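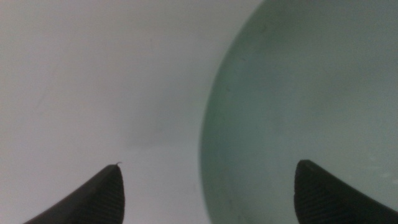

Kustdale Growers Cooperative
Progress report to the Akomport Food Fund
Project: Hulled barley and buckwheat for local kitchens
2018-06-01

Summary

The grant pays for a two-year trial of hulless barley and buckwheat on member farms in Kustdale, and for getting the grain cleaned, milled and sold within the county. This is our second report. Planting is finished, the cleaning equipment is in and running, and sales of last year's grain have started. We are behind on the school meals part of the work and we explain that below.

Planting

Members planted 70 acres of hulless barley this spring, up from 45 in the first year. The barley went in during the last two weeks of March on the lower farms and later on the hill ground, where the soil stayed too wet to work. Emergence is even except on one field near the river, which had standing water for nine days. We have left that field in the trial and will report its yield separately.

Buckwheat is being planted now. We moved it later this year because a cold night in the first season killed most of an early planting. Seed cost more than we budgeted. The supplier we used last year had none left, and freight on the replacement seed came to $264. We covered this from the line for field supplies.

Cleaning and milling

The used seed cleaner we bought with grant money has been installed in the shed at the Räsänen farm. It needed new screens and a new belt before it would handle barley. It now cleans a 50-pound bag in a little under four minutes. Buckwheat is slower and some hull still gets through, so we run it twice.

We mill once a week on a 16-inch stone mill. Flour is packed in 2-pound and 10-pound bags. Our first bags did not seal well and we lost a small amount to moths. The remaining flour from that batch was sold as chicken feed, and we now keep all bagged flour in the cold room. Members should note that whole buckwheat flour goes stale faster than wheat flour - we put a date eight weeks out on every bag.

Sales

From the start of the grant year we have sold 645 pounds of barley and 185 pounds of buckwheat flour. Sales have come from:

The farm stand. Whole barley sells better than flour here. Customers ask how long to cook it, so we now print a card with the times: 50 minutes on the stove, or 35 if soaked overnight.

Stillness, the bakery on the harbor road. They take barley flour every other week for a flat loaf and a cracker. They tried our buckwheat in a pancake mix and asked for a finer grind, and we are working on that.

Two restaurants. Both order small amounts and neither has a standing order. One uses barley in place of rice in a mushroom dish. The other buys buckwheat groats for a breakfast porridge, which they serve with stewed plums.
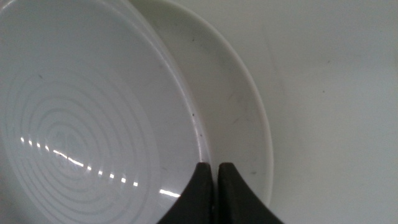

School meals

We planned to have barley on the lunch menu in three schools by spring. So far it has been served in one. The district requires a test of each new recipe, and the tests could only be booked after the winter break. The barley soup passed. The barley salad did not, mostly because the grain was too firm for the younger children. We have rewritten the recipe with a longer cooking time and more dressing, and it will be tested again when school starts.

Kitchen staff also asked for grain in smaller bags. A 50-pound bag is hard to lift and takes up too much shelf. We can supply 25-pound bags at no added cost.

Cooking classes

Four of the six planned classes have been held at the grange hall. The topics were whole barley, soups, buckwheat pancakes and crepes, and baking with barley flour. Baking filled up first. People had trouble with the barley bread, which has little gluten and does not rise much, and next time we will teach it as a half-and-half loaf with wheat. The last two classes are set for fall, after harvest.

Budget

Spending is within the total. Equipment came in under budget because we bought used. Seed and freight are over, as noted. We ask permission to move $900 from equipment to packaging, to pay for better bags and a heat sealer.

Next six months

Finish planting buckwheat. Harvest and clean the barley, and record yield and moisture by field. Retest the salad recipe. Sort out the finer buckwheat grind. Set a wholesale price before the new crop comes in - the present price does not cover the second pass through the cleaner. The next report will include yields from all fields and a full account of sales by buyer.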